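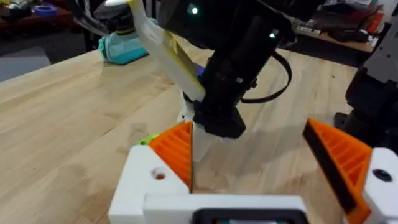

Two-armed robots get a shot at the packing bench

Can a robot pack your repair kit yet? Sort of, and that's a lot more fun to report than it would have been a year or two ago!

The Sterari workshop in Ginonmont spent June finding out how many of its small daily jobs could be handed to a pair of robot arms working at one ordinary table. The shop fixes and resells household gadgets, so there is plenty to choose from: filling pouches with parts, closing zippers, sorting screws, winding cables, wiping down the bench before the next order comes through. All of it is easy for a person and surprisingly hard for a machine.

The team drew up a list of 9 chores and gave the arms 1000 tries in total. Seven of the chores now work well enough that the staff will leave the arms alone with them for a while. Picking up a loose part and dropping it into an open tray is the star of the show, and moving small tools from one side of the table to the other is nearly as good. Wiping was a pleasant surprise (the crew expected smears and got a clean bench most of the time).

The two that are still beating the machines both involve cloth. A fabric pouch sags when you pinch it and folds over when you let go, and the zipper is never quite where it was last time. One arm has to hold the bag still while the other works, and if the first one pulls a little too hard the whole thing slides away. A practiced human closes a pouch in a couple of seconds. The robots' best time so far is 30 seconds, and they often need a second go.

Soft fingers have helped a lot. The shop started out with hard, flat grippers that either dropped things or squashed them. Flexible ribbed fingers bend around whatever they are holding, so a rounded knob or a lumpy adapter stays put. They can be printed in-house too, and a worn one gets swapped out over lunch.

Teaching the arms is a hands-on business. Someone guides them through a chore again and again, with the pouch turned a different way each time, and the software learns from those runs. The workshop has been using a training program called Karaki, and the staff say the newest version copes much better when an object isn't where it expects to find it. Lighting still matters more than anyone would like - late afternoon sun across the table can knock a good morning's results right back.

So is your kitchen next? Not this year. A workbench is a friendly place for a robot, with everything at one height and no dog underfoot. Even so, clearing a table and putting small things away are very close cousins of what the arms are doing in Ginonmont, and it's exciting to see how short that gap has become.

A second shop, in Sundbridge, starts the same set of chores next, with towels added to the list. The Ginonmont crew is already working on zippers again.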